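Fasteners Deserve a Line in the Spec

Product specifications describe housings in detail and fasteners in passing. I think the order should be reversed. A housing is handled by the owner for years without trouble, while the fasteners decide whether anyone can open it when a bearing or a cable wears out.

The usual complaint is about odd drive types. I consider that a minor matter. A driver bit is cheap and fits in a drawer. The larger problem is the mixing of lengths and threads within one assembly. The Urncombe bench grinder uses 2 screw lengths on the same cover, and the long one will bottom out in the short hole and crack the boss. The manual does not mention it. A parts list with a length column would have prevented the damage.

Snap fits are worse. They save assembly time and are rated for very few openings. A seam held by clips tells the repairer nothing about where to start, and the first attempt often breaks a tab. A screw head in plain view gives a starting point, a direction of removal and, if the maker has been careful, a torque value.
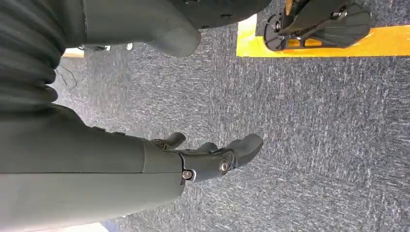
Silver screw head at the wrist joint, with a larger round bolt at the base of the fingers.

The standard objection is cost. Bistov published a teardown of its own pump line in September and listed 336 fasteners across the range. Most of them could have been a single size. Fewer part numbers mean fewer bins and fewer wrong picks on the line, so the saving would go to the factory as well as to the repairer.

The second objection is appearance. Visible screws are said to look unfinished. I do not find this persuasive for a tool, a pump or a fan. The Nundonari wall fan hides its screws under glued pads, and the pads do not go back flat. After one cleaning the fan looks worse than it would with four bare heads.

My proposal is modest. Every manual should carry a fastener table giving drive, thread, length, torque and location – one page is enough for most household machines. Makers already hold this data, and printing it requires no redesign.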